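Kirnville Holiday Rental Checks: Tabletops, Baskets and Small Storage
Wednesday, December 21, 2022
13 comments | 194 shares

I do this round in every unit before the winter guests arrive, and I'm putting my notes up again for everyone who asked after the last one (thank you, it was lovely to hear that people use these!). Take your time with it, put some music on, and please write your comments while you're still in the room, since I never remember a thing once I'm back in the car.

TABLE

[x] Stands level, no rocking. OK.
[x] Edges smooth to the palm. OK. I go all the way round, including the side against the wall that everybody skips.
[x] No splinters along the grain. OK. Run your hand both ways, with the grain and then across it.
[ ] Underside screws tight. Two needed a quarter turn at Grotlow, and I'd like somebody to look again after New Year's.

WIRE BASKETS

[x] Rim and corner rods firm, no open welds. OK.
[x] No cut wire ends poking out. OK. A dry cotton ball rubbed gently along the mesh will catch on anything sharp, and it's much kinder than finding it with a thumb.
[ ] Coating whole, no rust at the joints. One at Soomro has a bare patch near a corner. Still usable for linens, but please keep it out of the bathroom until it's been replaced.
[x] Floor of the basket flat. OK. If it bows, a tall bottle will lean and sooner or later go over.
[x] Tall things stand on their own base at the back, with the low things in front. OK.

On the black mesh ones I like to see daylight through every square, and the contents too, so that a guest can find what they want without tipping the whole lot out.
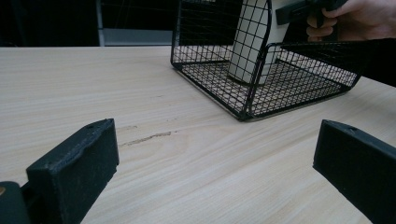

How often should a wire basket be checked for sharp ends?

Once a season is plenty for one that stays on a table or shelf, and once a month for one that gets carried from room to room or has anything damp put in it.

SHELVES AND HOOKS

[x] Brackets tight to the wall. OK.
[x] Nothing heavy above head height. OK after I moved the big casserole down at Wesance (it had crept up there again, as it does every winter).
[ ] Hooks by the door hold a wet coat. Replace 3 at Wesance. They're the stick-on kind and they've had a good long life, bless them.

GENERAL COMMENTS

I've set aside $390 for replacements across all the units, and baskets come out of that first, then hooks. If you find something that worries you, take it out of the unit and put a note on it with the room written down. Spare baskets are in the hall closet at Grotlow, second shelf, behind the extra blankets. Bring back the old one when you take a new one, please, even if it looks past saving.

194 shares | View all 13 comments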